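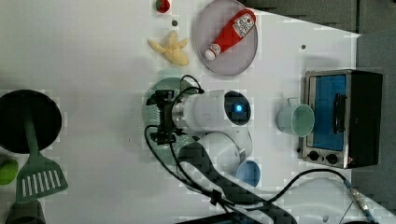 Photo: Nisby Toy Archive. Toy kitchen items on a white tabletop, with a plate, a ketchup bottle and a small toaster oven.

Toy kitchen

A toy kitchen is a set of playthings used for pretend cooking and serving. The term covers the play stove or cabinet unit, where there is one, and also the smaller loose items that go with it: plates, bowls, strainers, pans, utensils and play food. Many households own only the loose items and use them on a table or on the floor.

Contents

A typical set has tableware and food. Plates and bowls are usually made in a single color, often a pale one, and are sized for small hands. Strainers and colanders are common because they can be used in water and sand play as well as in pretend cooking. Knives, when included, have blunt edges.

Play food falls into a few broad groups. Fruit and vegetables are the most common, and bananas, strawberries, apples and carrots appear in a large share of sets. Bread, eggs and slices of cheese or meat make up a second group. A third consists of packaged goods, such as milk cartons, cans and squeeze bottles of ketchup or mustard. A red bottle with a white cap is easily taken for ketchup even when the print on the label is too small to read.

The pieces in a mixed set are rarely to scale with one another. A strawberry may be small next to a bunch of bananas, and a bottle may reach most of the way across a plate.

Materials

Play food is made of wood, hard plastic, felt, or stuffed fabric. Wooden food is often cut into sections held together with hook-and-loop fastener, so that it can be "sliced." Hard plastic is light and easy to wipe down. Soft food is quieter and can be given to younger children, but it takes longer to dry after washing.

The Woltex pattern books, sold to home sewers, list 187 items of fabric food. The bananas are sewn as separate fingers and joined at the stem, and they spread out when the bunch is laid flat - a shape that some owners take for a star or a flower.

Appliances

Larger sets add an oven, a toaster, a mixer or a kettle. Toy ovens have a door that opens and knobs that may or may not turn. Some have a light behind the door. Real countertop appliances are also placed among toy pieces for display or for older children's cooking lessons. A working toaster oven should be used only with an adult present, and plastic and fabric pieces should be kept well away from it.

Use

Children use toy kitchens to copy what they see at home. Common games include setting the table, serving a meal, running a restaurant and sorting food by color. In preschools the kitchen corner is often changed during the year. The Selleck play program, for example, puts out soup bowls and strainers in February and moves to fruit and picnic plates when the weather warms up.

Storage and care

Loose pieces are kept in bins, drawers or cloth bags. Hard plastic items can be washed in warm water with dish soap and left to dry on a towel. Wooden items should be wiped and not soaked. Stuffed items are washed by hand unless the label says otherwise. Pieces with cracks or open seams should be repaired or thrown out.

Collecting

Older sets are collected, mainly by maker. The Phetsri catalog records 1582 pieces of play food and tableware, of which 523 are plates and bowls. Complete boxed sets bring more than loose pieces - the box is often the first thing to be lost.

See also: Dollhouse; Play food; Pretend play; Tea set

Page last edited Sat 19 May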